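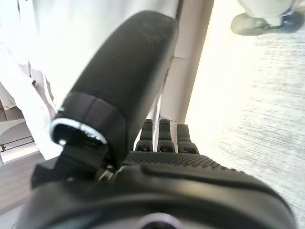

Speaker notes: collecting hand demonstrations with cloth
Kadeck group, internal talk series
Last updated: 2024-04-26

Opening

Start with the task. We want a policy that can take a hanging piece of cloth, hold it, and move it where it should go. Cloth is a poor fit for scripted motion. It has a different shape every time you reach for it, so we collect examples and train on those.

Say up front that this talk covers the collection only. Training results are in the Zollitz talk in October. If people ask about success rates, send them there.

What one episode contains

- Wrist camera video, full rate
- Joint positions for the hand and the arm
- The operator's commands, stored separately from the joint positions
- A short text label, typed before the episode starts

Pause on the third item. In the first batch we stored only the measured joints and lost the commands. When the fingers close on fabric, the two are different, and the difference carries most of the grip information. We threw that batch out — 43 episodes.

What the wrist view gives you

The thumb and three fingertips stay in view along with the dotted pad on the palm, so the model always knows where its own hand is. The cost is that the hand covers a lot of the picture. Tilt the wrist up and you get ceiling light behind the fingers, and they go nearly black. We keep those episodes. The policy will meet the same light when it runs.
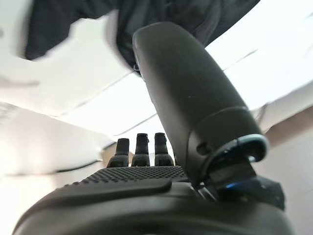

Operator rules

- Reset the cloth by hand between episodes. Do not try to put it back the same way.
- Use light and dark fabric in the same session.
- If you fumble, keep going and recover. Mark the episode "recovery" in the label.
- Stop after 19 episodes and swap operators.
- No talking to the operator during an episode.

The swap rule came out of the Ocampo sessions. Late episodes from a tired operator were slower and had long stretches where nothing moved. Trimming them took longer than recording new ones.

Checking the data

We review every episode at 2 times speed on the day it is recorded. The reviewer is never the operator. Look for dropped frames, wrong labels, and a hand that starts outside its home pose. Show the Grernham review sheet here if the projector is working, otherwise read out the column headings.

Where we are

The target for this round is 500 accepted episodes. Rejected ones stay on disk in their own folder. Do not delete them — we may want the failures later for a separate classifier.

Questions

Likely one: why not use simulation? Answer: we do for reaching. We have not found a cloth model we trust for finger contact.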